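**Automation Equipment Planning – Handout 6: Budgeting a Disassembly Cell**
Instructor: Maja Wieczorek
Revised August 18, 2018

Read this before the costing exercise. Bring the blank cost sheet from Handout 5 and a calculator.

## 1. Scope of the cell

The running case is Clurulley, a refurbisher that takes in used desktop computers and recovers processors, memory and boards. The planned cell has one arm, one gripper, one wrist camera and one bench fixture. It is sized for 600 machines per month on a single shift. Case opening and drive removal stay manual and are not part of the purchase.

State the scope in this form before asking for any price. A vendor who does not know where the manual work ends will quote for more than you need or leave out parts you assumed were included.

## 2. Cost lines

Split the budget into four groups.

**Capital.** Arm, controller, gripper, camera, bench, guarding. Arm and controller normally arrive as one line. Ask for them separately, as the controller is often replaced first.

**Tooling.** Fingertips, fixture plates, driver bits, cable dressing. Students tend to enter tooling as a fixed percentage of capital. Do not. List the parts, with a quantity for the first year and a quantity for each year after.

**Integration.** Mounting, wiring, programming, acceptance testing. Quote by the hour with a cap.

**Running cost.** Power, spares, calibration, operator time. Operator time covers loading, clearing faults and sorting boards that the cell rejects.

Spares go under running cost even when they are bought with the cell. Vignesh Krishnan's section last year put them under capital and could not reconcile the second-year figures.

## 3. Matching the gripper to the task

The gripper is the line most often chosen too early. Start from the smallest part it has to reach and the space around that part. At Clurulley the critical area is the processor retention bracket. Its lever is a thin wire rod, and there are memory sockets and upright capacitors close by. A gripper that clears the case opening may still be too wide at the fingers to work next to the bracket.

Collect these values before comparing models:

- width of the gripper body at the depth it must enter the case
- finger width, open and closed
- smallest object to be held or pushed
- allowed side force on nearby components
- distance from flange to fingertip, with the camera mounted

The last value is left out of many data sheets. Genatar and Janjua both give it without a camera bracket, so the two figures can be compared with each other but not with the space in the case. Ask for a drawing.

Plan for replaceable tips. A plastic tip is cheaper than a board, and it should be the part that fails. Enter tips as a consumable, 11 sets for the first year, and keep the finger plates under capital.

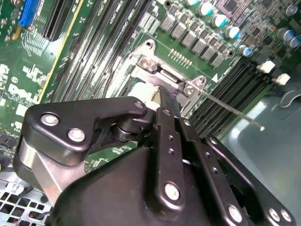

## 4. Reading the quotations

Three quotations are in the course folder: Genatar, Janjua and Gilta. They are not laid out alike. Rewrite each one in the four groups from section 2 before comparing totals.

Points to check:

1. **Trial hours.** Gilta includes up to 1000 trial cycles on customer parts. The other two charge by the day.
2. **Board variety.** A price based on one board model does not cover the second. Fixture and program changes are separate lines.
3. **Acceptance test.** It should name the part, the number of cycles and what counts as a failure. "Suitable for electronics" is not a test.
4. **Spare parts.** Look for a price list with a validity date.
5. **Delivery.** Clurulley needs the cell in place by December. Installation time is extra on the Janjua quotation – see the note on its second page.

If a value is missing, write "not stated" in the sheet. Do not enter zero.

## 5. Phasing the purchase

Two schedules are allowed in the exercise.

*Schedule A:* buy the whole cell at once.

*Schedule B:* buy the gripper, camera and bench fixture first, test them on a rented arm, then buy the arm. Total cost is higher by the rental and by a second mounting charge. The gripper choice can still be changed before the larger payment.

Hortensia Urrego will cover payment terms in the next session. For now, assume payment on delivery for both.

## 6. Exercise

Work in pairs.

a) Fill in the cost sheet for each quotation.

b) Compute the cost per machine at the planned monthly volume, over a service life of three years, for Schedule A and Schedule B.

c) Repeat (b) with half the volume. State which lines change and which do not.

d) Write one page recommending a vendor and a schedule. Name every assumption that would change the recommendation if it were wrong.

Hand in the sheet and the page together. Questions on the sheet go to Rajeshwari Gowda, questions on the quotations to Visitación Montoya.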